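# シミュレーションのキッチンで集めたデモ、成功率は高いのに学習後のポリシーがシンクで止まる

投稿者:Udness カテゴリ:模倣学習/データ収集 タグ:シミュレーション、遠隔操作、キッチン、データの偏り

シミュレーション上のキッチンで、片手のハンドを遠隔操作してデモを集めています。タスクは「シンクの中にある食材を取って、カウンターの皿に置く」だけです。収集ツールはGrarkanceを使っています。

いまの状況を書きます。

- 集めたデモは1152本。すべて成功判定が付いたものだけ残した
- 食材は11種類、キッチンの見た目(天板や扉の色など)は5種類
- 操作者は私を含めて二人
- 入力は手首カメラと固定カメラの画像、それに関節角
- 学習は行動を何ステップかまとめて出力する方式

学習の損失は問題なく下がります。検証用に分けておいたデモに対する誤差も小さいです。ところが実際にシミュレーターで動かすと、ハンドがシンクの縁の上まで来たあと、そこで小刻みに揺れて下りていかないことがよくあります。成功率は67%で、失敗のほとんどがこの止まり方です。残りは、下りたものの食材の手前で指を閉じてしまう失敗です。

試したこと:

1. デモの数を半分にして学習 → 成功率は下がるが、止まり方は同じ
2. 画像の明るさと色をランダムに変える → 変化なし
3. 学習ステップを倍にする → かえって少し悪化

デモをもっと増やせばよいのか、集め方に問題があるのか判断できません。追加収集をするなら12月中に終わらせたいので、どこから手を付けるべきか教えてください。

追記(22時ごろ):操作の癖について質問があったので書いておきます。二人とも、縁の上でいったん手を止めて、指の向きを合わせてから下ろしています。そのほうが失敗が少ないためです。

---

## Pitkänen

追記の内容が原因だと思います。縁の上で手を止めているなら、その間のフレームは画像も関節角もほとんど同じで、正解の行動は「動かない」になっています。一つ前の状態を見ても、あと何フレーム待てば下りるのかは分かりません。ポリシーは多数派の「動かない」を選び続けます。

デモの再生で確認できます。各デモについて、手先の速度がほぼゼロの区間の長さを出して、手先の位置ごとに集計してください。縁の上に大きな山があれば、それです。

対処は軽い順に三つあります。

**1. 静止区間を間引く**

手先の移動量と指の開き具合の変化が両方ともしきい値以下のフレームを削除します。指の変化を条件に入れ忘れると、つかむ瞬間まで消えます。手先は止まっていて指だけが動いている区間なので、ここは必ず残してください。間引いたあとのデモをシミュレーターで再生して、まだ成功するかどうかも見ます。再生して失敗するようになったデモは、しきい値を下げてやり直すか、捨てます。

行動を絶対位置で記録しているなら間引くだけで済みます。差分で記録している場合は、削ったフレームの差分を足し合わせる必要があります。

**2. 操作の手順を変える**

指の向きは移動しながら合わせるようにします。最初は失敗が増えますが、一時間も続ければ慣れます。操作が遅くなるのは構いません。止まらないことのほうが大事です。

**3. 止まった状態からのデモを足す**

いまのポリシーを動かし、縁の上で揺れ始めたところで操作を引き継いで、そこから最後までやります。成功したデモだけを残す集め方だと、ポリシーが自分で入り込む状態がデータに入りません。引き継ぎのデモは、普通のデモより少ない本数で効きます。引き継ぐ前の、ポリシーが動かしていた部分は学習に使わないでください。

まず1だけやって、学習し直して数字を見てください。収集し直すかどうかはそのあとで決めればよいです。

検証誤差が小さいのは当てになりません。検証用のデモにも同じ静止区間が入っているので、「動かない」を当てれば誤差は小さくなります。

---

## Devo

データを増やせば解決すると思います。うちも最初はうまくいかなかったけど、倍にしたら動きました。あと画像の解像度を上げてみては。

---

## Grarkance利用者(匿名)

静止区間の件は上の方の回答のとおりだと思います。手前で指を閉じる失敗のほうについて書きます。

食材が11種類と書いてありますが、種類の数より、シンクの中での置かれ方を見たほうがよいです。Grarkanceの初期設定では、シンクに物を置くときの位置の範囲がかなり狭く、向きもそろいがちです。設定を変えた覚えがなければ、種類を変えても似た場所に似た向きで出ているはずです。

自分が集めているときの一場面を貼っておきます。 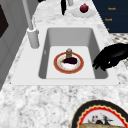
*画像:回答者作成(シミュレーターのレンダリング画面)*

この配置では、なすがシンクの底に直接ではなく皿の上に載っていて、すぐ後ろに小さな瓶が立っています。なすは横向きで、へたが左、ハンドは右側から入っています。こういう配置が足りないと、次の二つが起きます。

- 皿の厚みの分だけ食材が高くなるのに、底に直接置いたときの高さまで下りようとして、皿に当たる
- 後ろの瓶を避けた経験がなく、指が瓶に触れたところで止まるか、手前で閉じる

私のところでは、手前で閉じる失敗は濃い色の食材に偏っていました。上の画像のなすも黒に近い紫で、ハンドは黒です。指が食材の前に重なると、手首カメラでは境目が分かりにくくなります。質問者さんの環境でも同じとは限らないので、失敗した回を食材ごとに分けて数えてみてください。

追加で集めるなら、私は次のように振り分けます。

| 変えるもの | やり方 |
|---|---|
| 食材の向き | へたや先端の方向を全周で振る |
| 置き場所 | シンクの底に直接、皿の上、の両方 |
| 隣の物 | なし、後ろ、手前、横 |
| ハンドの開始位置 | シンクの右側だけでなく左側と手前からも |

全部の組み合わせを埋める必要はありません。一本ごとに各項目をランダムに選べば足ります。やってはいけないのは、「今日は皿の上だけ」のようにまとめて集めて、操作者も日によって替わることです。置き方と操作の癖が結び付いてしまい、あとで分けられません。

成功判定も見直したほうがよいです。食材が目的の皿に触れた時点で成功になる設定だと、指を開く前に記録が終わるデモが混じります。手が離れて、食材が皿の上で少しの間動かないことを条件に足してください。古いデモにも再生すれば新しい判定をかけ直せます。

それと、評価に使う初期配置は、収集を始める前に乱数の種を固定して別に取っておくこと。収集と同じ配置で測っていると、67%という数字も実力より高く出ている可能性があります。

---

**Udness(質問者)からの返信**

ありがとうございます。静止区間を集計したら、縁の上にはっきり山がありました。デモによっては全体の三分の一以上が静止でした。

指の開き具合も条件に入れて間引き、いま学習し直しています。配置の設定は初期値のままだったので、位置と向きの範囲を広げ、皿の上に載せる場合も足しました。成功判定のほうはまだ手を付けていません。結果が出たらこの下に書きます。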